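Search the site Search

Workshop Tips: Getting Brake Dust Off Your Wheels Without Wrecking the Finish

Posted 09/06/2021 by Rónán Hegarty

I love wheel day! Give me a cool morning, a bucket and a set of filthy rims and I'm happy till lunch.

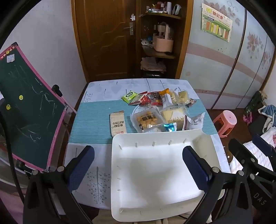
Start cold

Let the wheels cool down fully before any water goes near them. Cleaner dries fast on hot metal and leaves streaks that are a pain to shift.

Two buckets, one wheel at a time

Rinse hard, soap up, then work from the barrel out to the face with a soft brush. Keep a separate mitt for wheels — brake grit will scratch your paint.

Don't forget the lug holes

An old toothbrush gets right in there (so satisfying). Dry them well or you'll get drips down the face on your first drive.

Seal and re-check

A thin coat of wheel wax buys me some 570 miles before the dust starts to stick again. While you're down there, check the lug nuts with a torque wrench!

Comments (3)

Manalastas: The toothbrush trick is great. Did all four plus the spare.

nodstead_garage: Does the wax hold up on matte black?

Rónán Hegarty: Skip it on matte, it goes patchy. Get a sealant made for matte finishes.

Contact | © Cluvico Garage Notes | Back to top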